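Two-arm folding demos: how do you decide what goes in the set?
Forum: Learning From Demos > Data Collection

narham_nights
Posted November 4, 2024

We're collecting teleop demos for a tool roll task. Brown cloth pouch, two arms, tools in and out, flap folded over. Goal is 300 good ones before I'm allowed to train anything. The trouble is that Rajitha Chowdhury and I can't agree on what "good" means. She keeps every run, fumbles included. I want to throw out anything where the operator dithers. At the moment we have 75 she likes and 23 I like, and they're the same folder.
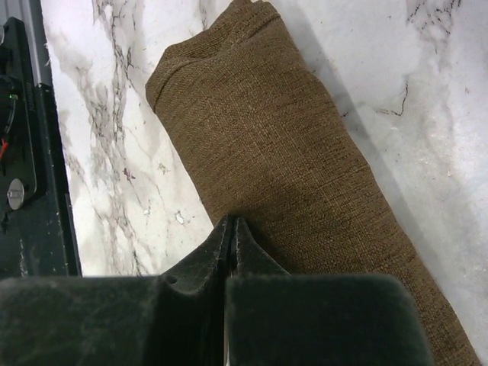 Wrist views are where most of our arguing happens. The operators drive from the overhead feed and the policy gets everything, so a hesitation that looks like nothing from above fills the whole wrist view. With the fingertips down beside the cloth like that and the weave nearly filling one side, half an inch of dithering is a major event. Do I trim it or teach it?

grellix_refugee
Teach it. I spent a year trimming pauses and got an arm that went at cloth like it was late for a flight. The pause is where the operator is looking.

feyisa_bench
Disagree with the above. The pause is where the operator is reaching for their coffee. If you can't tell which kind it is, cut it.

grellix_refugee
You can tell. Watch the other arm. If both stop, coffee.

selamawit_a
Selamawit Abdella here, I run collection at Skilix. Before you argue about pauses, what are your start states? If the pouch goes down square every time, you can keep or trim whatever you want and it'll still fall over the first time somebody sets it down crooked.

narham_nights
It gets tossed down however it lands, within reach of both arms. Some people toss more neatly than others. I have spoken to them.
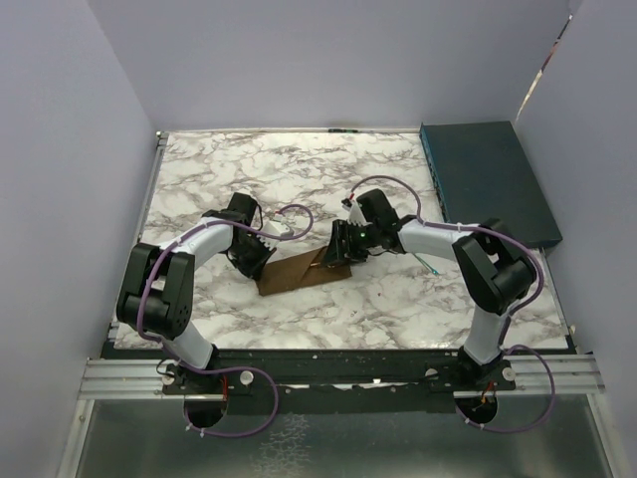

Overhead view, both grippers in at the cloth

selamawit_a
OK, that's better than most. Are you labeling the angle?

narham_nights
No. Should we?

selamawit_a
Only if you enjoy finding out in August that everything you have leans the same way. Ask me how I know. We had 649 demos and a robot with strong feelings about left.

feyisa_bench
Labels by hand are a waste of an afternoon. Pull the angle off the first overhead still with a threshold. It's brown on white, it's practically begging.

narham_nights
Fair, I'll try that tonight. The other fight is over tools. Rajitha wants long ones and fiddly ones mixed from day one. I wanted to finish the cloth part first and add tools after, like a sane person.

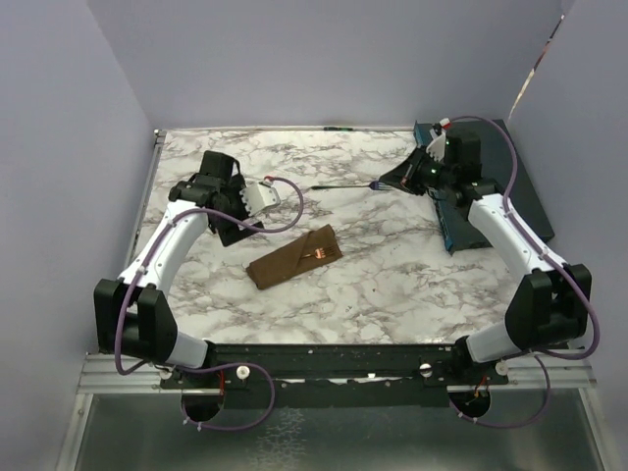 My worry is that mixing everything early means we never have enough of any one thing, and then when it fails I won't know which part it failed at. Her worry is that I'll train a very good napkin folder.

grellix_refugee
She's right, sorry. The cloth behaves differently with something in it. You'd be collecting it all twice.

feyisa_bench
For once I agree with the refugee. Mix them, but tag each run with the tool so you can split it later.

narham_nights
She is reading this over my shoulder and has asked me to quote that. Consider it quoted. Still trimming the coffee pauses though.

grellix_refugee
Keep the untrimmed copies somewhere. You'll be back.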